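Folding Project -- Gallery
Robotics club, student project pages

Jul 21, 2018

Welcome to our gallery page. We are a student robotics club at the Kalthorpe technical school, and this year our project is about laundry. The robot has two arms and we call it Flastia. The task sounds simple: take one piece of clothing, make it flat, fold it, and put it to the side. We began in January and we are still working on it.

Several parents and students from the lower classes asked us what we do all afternoon in the room at the end of the corridor. We are not very good at making films, so we decided to make a gallery. Most of our album is still on the old school server and has to be moved by hand. We start with one picture and the notes which belong to it, and the other pictures will come when the server lets us in again. Please excuse our English. The page is read also by our partner school in Vurnamau, and English is the language we have in common.

How we work

Every trial begins in the same way. One student drops a garment on the work surface from the height of the elbow, without arranging it. This was a long discussion in our group. At first we laid the clothes down nicely, and the results were very good, but then our teacher asked what happens if the shirt comes directly from the basket. We tried it, and the results became very bad. After this we made the rule of the dropped garment, and we keep it also when we are in a hurry.

A second student sits at the laptop and a third one writes the protocol. In the protocol we write the garment, the way it landed, the first point where the robot took hold of it, and how the trial ended. A trial can end with "folded", "flat but not folded", "lost" or "stopped by us". The word "lost" means that the garment went over the edge. We change places after 15 trials, otherwise the person with the protocol begins to write shorter and shorter sentences.

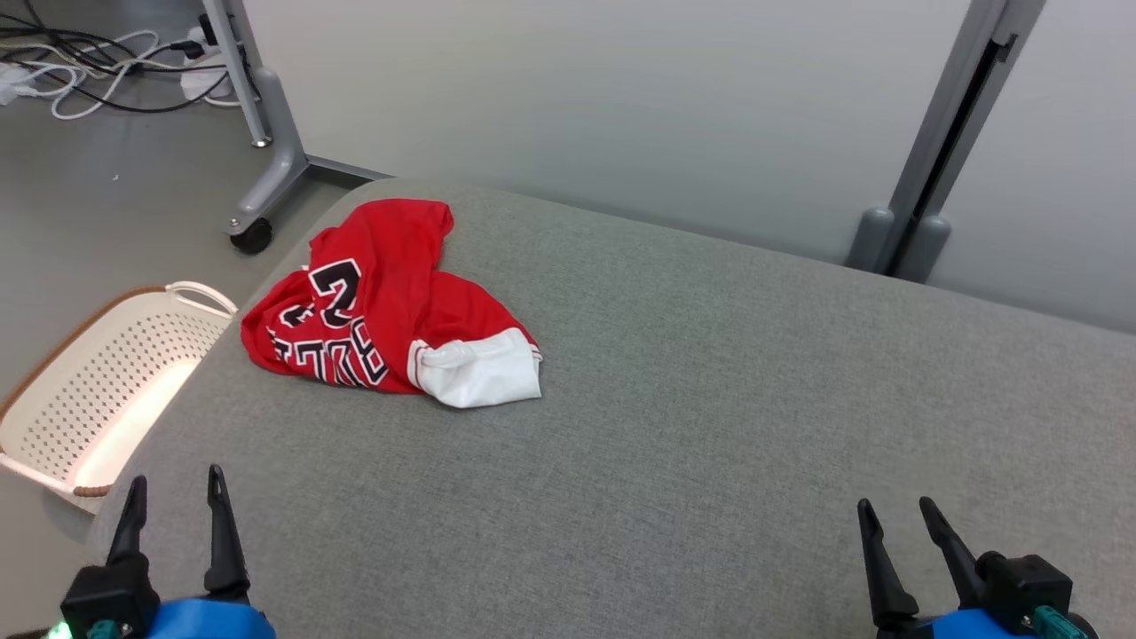

The red jersey on the grey work surface, both grippers open. Laundry basket on the left.

The jersey is our most difficult piece and also our favorite. Its letters and numbers are printed in white with a black outline, and when the cloth is bunched up the program sees only fragments of them, sometimes upside down. Our first version looked for the edges of the garment by color contrast. With a plain towel it was fine. With the jersey it found the outline of a number and believed this was the edge of the cloth, and then it tried to pinch in the middle of the chest. We lost almost two weeks on this problem before somebody had the idea to look at the saved pictures one after another.

The white fabric makes a similar difficulty. For the program, red and white were two different garments, and it wanted to fold them separately. Now we first search for everything which is not the grey surface, and we treat it as one piece. It is not an elegant solution. A grey shirt would be a big problem, and for the moment we simply do not use a grey shirt.

About the grippers

Each gripper has two black fingers. They can close well on a fold which stands up from the surface, but on a single flat layer they often slide over the cloth. So it is good for us when the garment has many creases at the beginning, and bad later, when it is nearly flat and we need only one corner. Our present method is to push the cloth a little with one side, until a small wave appears, and to take the wave with the other side. It works better with the towel than with the jersey, whose material is thinner.

We also learned to be careful with the height. In February one of us entered 130 in the place where 120 should be, in millimeters, and the fingers closed in the air again and again. The robot was very polite about it and continued the whole program, with lifting, carrying and folding, and nothing in its hands. We laughed a lot, but it took us an afternoon to find the mistake. Now the heights are saved in one file and only two persons may change it.

Results until now

With small towels we reach the word "folded" in most of our trials. With T-shirts it is around 7 times in one afternoon, on a good day. With the jersey we had "flat but not folded" quite often and "folded" only a few times, and one of these folds was so crooked that we argued whether it counts. We counted it, with a remark in the protocol.

The sleeves part of the program comes from the group in Vurnamau -- they tried it with children's pajamas and sent us their notes. Thank you very much for this. We had to change the order of the steps, but the idea is theirs.

What comes next

In the fall we want to show the project at the Żak student meeting, in the open category. For this we need a complete round: garment out of the basket, onto the surface, folded, and put away. Taking things out of the basket we have tried only by hand control until now. The rim is a difficulty, and also the handle, which the arm must go around.

If you have old sports clothes at home with large letters or numbers, in any size, we would be happy to get them for our tests. Please wash them first and leave them in the box next to the workshop door. We cannot promise that they come back folded.

Questions about the project can be given to any member of the club, or written in the guest book of this page. We read it every week during school time, and less often in the summer.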